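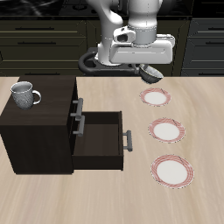 Amaciador Drastton Wastora: erro 109 a meio da regeneração
Estado: resolvido
Categoria: água doméstica / amaciadores
Aberto em outubro

Olá a todos! Venho abrir isto aqui porque já li tudo o que encontrei no fórum sobre o erro 109 e nenhum dos casos bate bem com o meu. O amaciador está debaixo do lava-loiça, foi comprado na Sriwong e montado por mim (sim, eu sei, mas funcionou lindamente durante um ano e tal). De há umas semanas para cá arranca a regeneração às duas da manhã, faz a primeira lavagem, entra na fase de aspirar a salmoura e pára. De manhã tenho o visor a piscar 109 e a água dura como pedra. A máquina da loiça devolve-me tudo baço, o chuveiro já tem aquela crosta branca e a minha mulher diz que o chá sabe a giz.

O que já fiz antes de vir chatear:
Desliguei da corrente e voltei a ligar. O erro desaparece e volta na noite seguinte.
Enchi o depósito de sal até à marca. Nada.
Limpei a rede do filtro de entrada, que tinha uns grãozinhos de areia mas não estava tapada.
Medi a dureza à torneira com as tiras: 255 ppm, que é praticamente o valor que temos na rede. Ou seja, não está a amaciar coisa nenhuma.

A programação está em 1000 litros entre regenerações e não lhe mexi desde a instalação. Alguém tem ideias?

Atualização

Respondeu-me o Mutua Mwakalinga, do apoio técnico, e foi muito simpático. Pediu-me três coisas: a versão que aparece no visor ao ligar (é a 18), se o depósito tinha água por baixo do sal e se eu ouvia sucção no tubinho da salmoura. À primeira respondi logo. À segunda tive de ir lá com um cabo de vassoura, e aí começou a ficar interessante, porque o cabo bateu numa coisa dura a meio do depósito e não passou dali.

O Mutua diz que é uma ponte de sal: a camada de cima cola, fica uma espécie de tampa, e por baixo há um vazio. Por cima parece tudo cheio e o aparelho está a aspirar água quase sem sal. Fiquei parvo, confesso. Tinha enchido o depósito todo contente a pensar que estava a ajudar! Parti aquilo aos bocados com o cabo (devagarinho, que o fundo é de plástico), tirei os torrões maiores para um balde e lancei uma regeneração manual às nove da noite para poder estar ao pé.

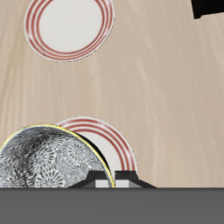 Correu melhor, mas não correu bem. Passou a primeira lavagem, entrou na salmoura, aguentou mais tempo do que costumava e depois lá veio o 109 outra vez. Dureza na manhã seguinte um bocadinho mais baixa, mas ainda longe do que devia ser. Portanto havia ponte de sal e havia mais alguma coisa.

Segunda atualização

Novo telefonema. Desta vez o Mutua mandou-me fazer o teste do copo: soltar o tubo da salmoura do lado do depósito, meter a ponta num copo de água e pôr a máquina na fase de aspiração. Se o nível descer, o injetor está a trabalhar. O meu nem mexeu. Às tantas até subiu um dedo, o que segundo ele aponta para o injetor entupido.

Então foi assim, para quem vier cá parar com o mesmo problema: fechar a água, pôr o bypass, tirar a pressão, desligar da corrente. Dois parafusos na tampinha lateral da válvula. Lá dentro há uma redezinha e o injetor propriamente dito, uma peça do tamanho de uma borracha de lápis. A minha rede tinha uma pasta acastanhada, acho que do sal barato em sacos que comprei no verão (culpa minha, o manual bem avisa). Ficou de molho em vinagre morno enquanto jantávamos, depois soprei e passei por água. Não usem agulha nem arame, que o furo é calibrado. E atenção ao o-ring, que o meu saltou para trás do sifão e andei de lanterna nos dentes a pescá-lo.

Voltei a montar, repeti o teste do copo e o nível desceu logo. Que alegria!

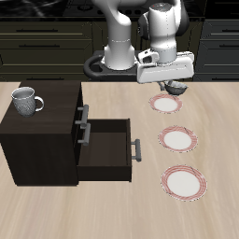

Tigela escura suspensa sobre o primeiro dos pratos.

Deixei-o fazer o ciclo normal às duas da manhã e de manhã o visor estava limpo. Já vai em quatro regenerações seguidas sem erro, a tira mudou de cor como deve ser e o sabonete voltou a fazer espuma. O baço dos copos saiu quase todo com ácido cítrico, só uns dois ou três é que não recuperam, acho que esses já estão mesmo picados.

Mudei para sal em pastilhas e agora encho só até meio. O Mutua sugeriu também baixar o intervalo dos 1000 litros, mas por enquanto deixo como está e vou medindo. Ainda me falta perceber uma coisa: o contador de litros ficou parado no zero depois de eu ter desligado a corrente, ou reinicia sempre que se mexe na ficha? Se alguém souber, diga, que o manual não fala disso. De resto, podem fechar o pedido.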